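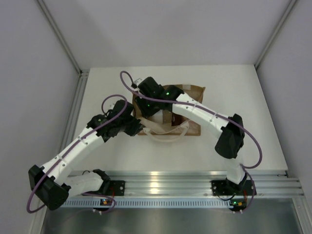 I have moved house four times, and every single time the laundry stuff has been the worst part. Dishes you can wrap. Books just sit there. But bottles of cleaner? They tip, they dribble, and one of them always ends up under the passenger seat for a month (ask me how my old car smelled!).

So when I took the apartment in Mokelham this January, I gave myself one rule: nothing with a cap goes in with anything I'd cry over. I broke everything into two piles. Flat, dull things go in a shallow cardboard box. Tall, leaky things go in a tote bag, standing up, shoulder to shoulder, so they hold each other in place.

I can't tell you how much I love a tote for this. My favorite came from Herard, a little hardware store on Amegashie Street that gives you one if you spend enough, and I've carried it up seven flights without a single spill.
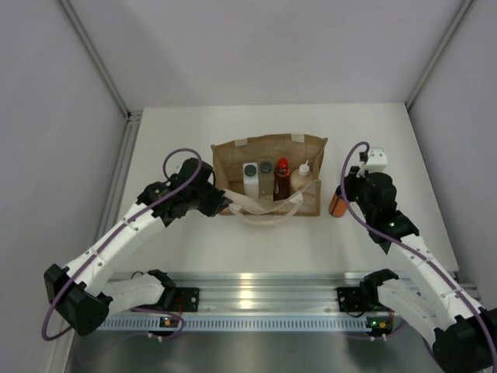
The trick is to stop before it's full. Four bottles is plenty, and I like to leave a gap at one end for a rag or a sponge. Put the widest one at the side so it works like a bookend, and keep the caps up where you can see them, because you'll be checking them at every red light. Oh, and if something with a pointy nozzle is going in, give it an extra twist first. I learned that one on a pair of suede boots.

Then there's the scoop. I lost mine in three of those four moves and spent weeks pouring powder straight from the bag like a baker in a hurry. Now it rides in a cup. Any cup! Mine lives next to whatever I'm going to use first at the new place, and it's the last thing packed and the first thing out.

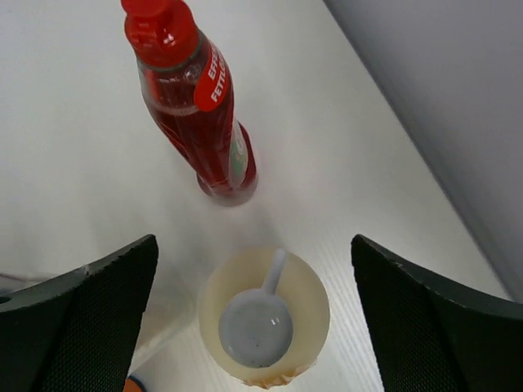 *Scoop in its cup, red squeeze bottle right behind it.*

By nine that night I had a load going in Mokelham, and I still hadn't found the forks.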